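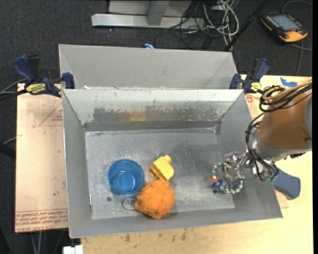
What is changing with household plastics in Kullside?
Starting in February, residents can drop off hard plastics and small household items at the Brovedwood depot, free of charge, up to 17 items per visit.

KULLSIDE – FOR IMMEDIATE RELEASE

Restasari, the reuse and recycling company serving Kullside and the river road, is opening a drop-off counter for hard plastics and small household goods at its Brovedwood depot. Opens in February. Doors at 8 a.m., last drop-off 4:30 p.m. No appointment.

The counter takes things the curbside trucks do not. Cups, tubs, lunch boxes, toys, storage lids, plant pots, hangers, coolers without the metal hardware. Clean please. A quick rinse is fine, labels can stay on.

Items in good shape go to the resale shelves next to the depot office. Everything else gets sorted by type, baled, and picked up by Nam, the hauling firm that already handles cardboard for the depot. First pickup is set for the end of the opening month.

The company ran a short trial at the same site last fall. A total of 321 households came through and brought in roughly 800 pounds of material, most of it kitchen plastics and toys. Resale shelves were close to bare by the second weekend. That was enough for Restasari to sign a longer lease on the east side of the building.

"People kept asking when it was coming back," the company said in a statement. "We had calls all winter. The trial counter was a folding table and a tarp, so this is a big step up for us, and it's indoors."

Not accepted at the new counter: foam packing, garden hose, car parts, paint containers, medical items, anything with a battery still in it. Batteries go to the red cabinet by the front door, same as before. Car seats are still being worked out. Call first.

The 17-item limit is per car, per visit. Bags of small pieces, such as building bricks, count as one item as long as the bag closes. Schools and day cares may bring more but need to let the depot know two days ahead so there is space on the floor.

Parking: use the Mill Lane entrance. The front lot holds 96 cars and is shared with the hardware store, so please dont park along the loading dock. Bike rack is on the north wall. The number 4 bus stops across the street.

The curbside schedule in Kullside stays the same. Blue lid one week, green lid the next. No change to rates. Residents who pay for the large bin and want to drop down to the small one can do that at the depot desk, bring a recent bill.

Resale prices will be posted at the door. Most things under two dollars. Cash or card. Puzzles and board games are sold as is, no returns. Money from the shelves goes toward the cost of running the counter, including a second sorting table planned for the summer.

Restasari is also hiring two part-time counter staff, mornings and early afternoons. Must be able to lift 40 pounds and be on thier feet most of the shift. Applications at the depot office or by mail.

Reporters are welcome to visit on opening morning, starting at 7:30 a.m. Closed shoes required in the sorting area. Please check in at the desk.

Contact: Restasari press desk, Brovedwood depot, Kullside

###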